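Posted Wednesday, April 5, 2023

Still not buying a new one

Last July I told my sister-in-law over dinner that I wasn't going to replace anything in the house for a year unless it was truly past saving. I'd had a glass and a half of wine and she said "sure you won't" in that voice, so now I have to do it. Several of you asked how it's going (hi Vibeke!) and I keep promising an update, so I'm writing one while the soup is on.

The short version is that I've bought a kettle. I'm not proud of it. The old one had a crack along the bottom and I tried two kinds of food-safe glue before I gave up and went to Lastano, where I stood in the aisle feeling like everyone could tell. The new one beeps. I hate that it beeps.

Everything else is holding, more or less. The desk lamp got a new switch. The bathroom scale is still wrong, but it's always been wrong by the same amount and I can subtract. The vacuum cleaner lost a wheel at Christmas and I drove all over town for one before Bart Hermans from my Thursday group told me you can order just the wheel, by mail, for 4 dollars. I had no idea! I'd been looking at whole vacuum cleaners for 185 and getting quietly upset.

The big one was the computer. My desktop is old enough that the guy at the counter at Hakton smiled at it, kindly, the way you'd smile at somebody's elderly dog. It had gotten so slow that I'd start it up, go hang the laundry, and come back to find it still thinking. I was sure that was the end of it, and I'd already picked out a laptop in my head (a nice one, silver).

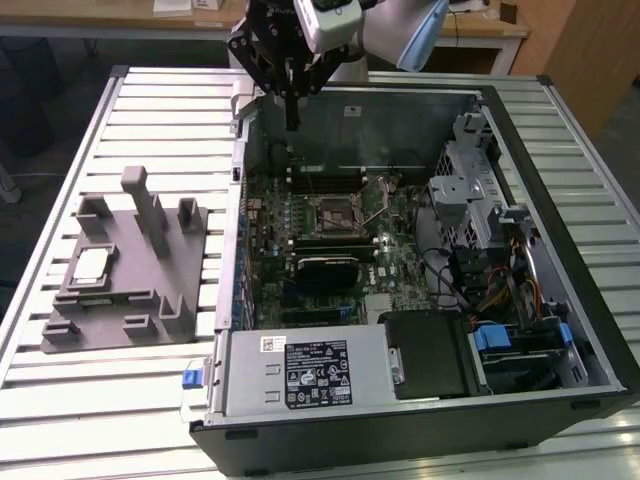

But I asked around first, which is the only real rule I've made for myself this year. Before I buy, I have to ask three people. One of them will always say to throw it out, and one will tell me a long story about their own, and then the third one usually knows something. In this case it was Lies Vandenberghe from down the street, who wanted to know when I'd last cleaned the dust out. Cleaned it out? I didn't know that was a thing people did. I've owned a computer most of my adult life and never once looked inside.

So I got myself a small screwdriver set and a can of air, watched a lot of videos at the kitchen table, and then did nothing at all for two weeks. I think that's the part I've learned the most from, if I'm learning anything. I'm scared of opening stuff. I'll happily put a whole chicken in the oven without reading a recipe, but show me four screws and a plastic cover and I start wondering if I'm allowed.

Anyway, I did it on a rainy Saturday with the radio on. The dust was unbelievable - I could have stuffed a pillow. Then I deleted a huge pile of programs I'd never used and put in more memory, with Lies on the phone the whole time telling me to push harder. It clicks. You really do have to lean on it. The computer is not fast now, but I no longer have time to hang the laundry, and I'll take that.

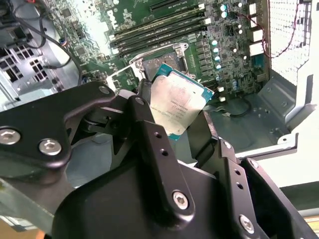

THINGS MADE OF CLOTH

On to my winter coat. It's the long green one, for those of you who know me in real life, and the lining had been coming down at the back for so long that I'd started thinking of it as a feature. I took it to Birgit Böttcher, who does alterations out of her front room, and she held it up and said nothing for quite a while. Then she asked what I'd paid for it. I told her 80, second hand, and she said she'd do the lining for 30 if I stopped keeping rocks in the pockets.

They're not rocks, they're keys and a flashlight and sometimes an apple. But fine.

It came back with a striped lining from some fabric she had left over, and I love it so much I've been wearing the coat open in terrible weather just so people can see. I also asked her to show me how to darn, and I've now done a whole evening's worth of socks. They're lumpy. You can feel every single one through a shoe. My husband has been very polite about his.

The Kandpal armchair is a different story. The seat has sunk so low that my mother needs a hand getting out of it, and reupholstering costs more than a new chair would, by a lot. I've put a folded blanket under the cushion and I'm pretending I haven't seen the rest. If anyone knows a trick for old springs, please write to me, I mean it.

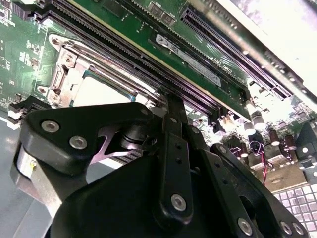 I've also been thinking about why I used to replace things so quickly, and I don't think it was about wanting nice new stuff, at least mostly. It was that a broken thing in the hallway makes me feel behind. Every time I walk past it there's a little voice going, you still haven't dealt with that. Buying a new one shuts the voice up by dinnertime. Fixing it takes maybe three weeks of the voice, and a phone call I don't want to make, and then a trip to Urnau for a part they turn out not to have.

Bart Lambrechts left a comment on my last post saying he keeps a shelf just for broken things, with the door closed, and opens it once a month. I've stolen that. Mine is the bottom of the linen closet, and right now it has the hand mixer in it, one half of a pair of bookends, and an umbrella I should probably let go of.

The mixer is next. It smells a bit burnt when it's on high, so if you know about mixers, tell me before the weekend - I promised somebody a cake.

Soup's boiling over, got to go.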